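**Proson Automation Hall, Jodley site**
Open Day Safety Inspection — Demonstration Station 4 (bin picking)
Date of inspection: Saturday, October 23, 2021. Completed before admission of visitors.
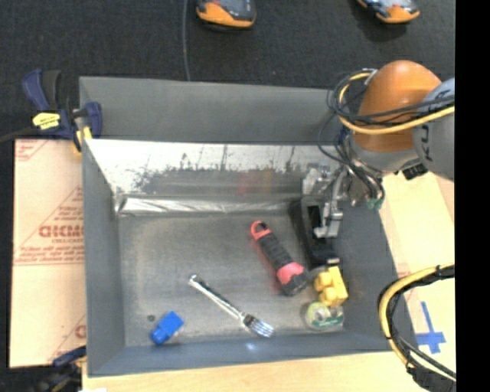

*Station 4: arm and gripper at the bin, mixed objects in place.*

Each item is marked Satisfactory (S), Attention (A) or Not applicable (N/A). Items marked A are to be cleared by the station operator and initialled on the station copy. The station may run at reduced speed while an A item is open, unless the comment states otherwise.

## 1. Bin and fixings

- [x] **1.1 Bin secured to the table — S.** Bar clamps are fitted at the left-hand corners. Both were tested by hand and held. Retest at the midday changeover.
- [x] **1.2 Condition of the bin — S.** The metal is scuffed and marked with use. No sharp edge was found on the rim. Visitors are not to lean on it.
- [ ] **1.3 Glare from bright metal — A.** Reflections from the inner walls may trouble visitors standing close to the table. Turn the nearest hall lamp away if complaints are received.

## 2. Objects for handling

- [x] **2.1 Objects suitable for public demonstration — S.** The fork, the flashlight, the roll of tape and the plastic blocks are accepted. No glass, blades or liquids are to be added during the day.
- [ ] **2.2 Fork — A.** Accepted for machine handling only. It is not to be passed to children during the "choose an object" part of the talk. Use the blue or yellow block for this.
- [x] **2.3 Flashlight — S.** Battery cover checked and closed. Leave switched off.
- [x] **2.4 Small parts — S.** Nothing small enough to be swallowed is to be handed out at this station.

## 3. Arm, gripper and cables

- [x] **3.1 Gripper fingers — S.** No play at the joints. Finger tips secure.
- [x] **3.2 Emergency stop — S.** Pressed twice with the arm moving; the arm stopped on both occasions. The operator is to remain within reach of the button at all times.
- [ ] **3.3 Cables on the arm — A.** The thin black cables stand out in loops beside the orange joint cover. Tie back before the first public run. The arm is **not to be run above reduced speed** until this has been done.
- [x] **3.4 Cable bundle beside the bin — S.** The yellow hose and black cables lie in a curve on the table, clear of the bin. Keep this side closed to visitors.
- [ ] **3.5 Cord on the carpet — A.** A thin grey cord crosses the floor behind the station. Cover with matting or close the rear passage. The same point was raised at the August inspection and should now be settled permanently.

## 4. Visitors

- [x] **4.1 Barrier — S.** Rope barrier from Ovside in position on the visitors' side.
- [x] **4.2 Group size — S.** Limit of 36 persons per showing. The hall register lists 208 booked places for the day, and further visitors may be admitted at the door if numbers allow.
- [x] **4.3 Briefing — S.** The short safety notice is to be read aloud before each showing, including repeat showings.
- [ ] **4.4 Signs — A.** The Eglītis display boards partly hide the exit sign when viewed from the station. Move the boards towards the window.
- [x] **4.5 Ear protection — N/A.**

## Result

Station 4 is passed for public demonstration at reduced speed. Full speed is permitted once item 3.3 has been initialled. Items 3.5 and 4.4 must be cleared before doors open; items 1.3 and 2.2 remain in force as standing instructions until close.

Faults found during the day are to be entered on form 748 and handed to the inspection desk — verbal reports alone will not be accepted.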